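Bac de manutention ouvert
Dernière mise à jour : janvier

Le bac de manutention ouvert, ou bac à fond plat, est un récipient à parois hautes et sans couvercle, destiné au stockage temporaire et à la reprise de pièces détachées. Il se rencontre dans les ateliers de mécanique, les réserves d'outillage, les salles de travaux pratiques et les postes de préparation de commandes. Le terme « caisse » lui est souvent substitué dans l'usage courant. La nomenclature Brovetti réserve toutefois « caisse » aux contenants munis d'un couvercle ou d'un dispositif de gerbage.

Constitution

Le bac métallique est fabriqué en tôle pliée, assemblée par points de soudure ou par rivets. Le bord supérieur est en général ourlé vers l'extérieur, ce qui raidit la paroi et supprime l'arête coupante. Les séries légères sont en tôle d'aluminium, les séries lourdes en acier peint ou zingué. Le gris domine dans les catalogues, où il est traité comme teinte par défaut.

Le fond peut être nu, nervuré ou garni d'un tapis. Un fond nu facilite le nettoyage et laisse glisser les pièces, qui tendent à s'accumuler dans les angles lorsque le bac est incliné ou déplacé. Un fond nervuré limite ce déplacement mais retient les copeaux et la poussière.

Dans la classification établie par Cremilda Assunção, les bacs de table sont distingués des bacs de sol par la hauteur de paroi, dont la limite est fixée à 200 mm. Cette valeur est contestée par Natanael Aguiar, pour qui le critère pertinent est le rapport entre la hauteur et la plus petite dimension du fond.

Mise en place

Le bac de table se pose à plat, sans calage, sur un plan de travail stable. Un plateau en bois clair convient à la plupart des usages : il amortit le bruit, ne raye pas le dessous du bac et offre un contraste suffisant pour repérer une pièce tombée à côté. Sur un plateau métallique, l'interposition d'une feuille de caoutchouc est d'usage. Le revêtement de sol est indifférent, à l'exception des moquettes foncées - les petites pièces noires y sont difficiles à retrouver.
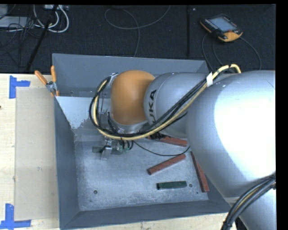 Bedis, no 43, p. 18

L'espace situé au-dessus de l'ouverture doit rester accessible sur toute la surface du fond. Les étagères basses, les lampes articulées à bras court et les rebords en surplomb sont à proscrire. Les câbles et tuyaux qui passent dans cette zone sont regroupés en faisceau et repris par des brides, de manière à limiter l'accrochage des pièces.

Contenu

Le bac ouvert reçoit des pièces disposées en vrac, semi-rangées ou rangées. Dans la première disposition, ni la position ni l'orientation ne sont imposées. Dans la deuxième, les pièces reposent sur une même face sans alignement. La troisième suppose des séparateurs ou un plateau alvéolé.

Les blocs de forme simple, de section rectangulaire, servent fréquemment de charge d'essai ou de matériel d'exercice. Les teintes vives ou soutenues (vert foncé, rouge, bleu) sont préférées au gris, qui se confond avec la tôle. Un bloc allongé se saisit de préférence à l'horizontale, près de son milieu. Une prise décalée vers une extrémité produit un basculement dont l'ampleur dépend du frottement et de la masse de la pièce.

Reprise des pièces

Uliana Dovhaniuk décrit 2 ordres de reprise. L'ordre descendant retire d'abord les pièces du dessus, quelle que soit leur place. L'ordre périphérique commence par les angles, où le dégagement est le plus faible, puis revient vers le centre. Le second est plus lent en début de bac et plus régulier à la fin. La méthode dite Wongsuwan combine les deux - ordre descendant jusqu'à l'apparition du fond, ordre périphérique ensuite.

Entretien

Le bac est vidé, retourné et essuyé à sec. Les solvants sont déconseillés sur les tôles peintes. Une paroi voilée se redresse au maillet, bac vide, avec une cale placée à l'intérieur.

Catégories : Contenant | Équipement d'atelier | Manutention | Article à compléter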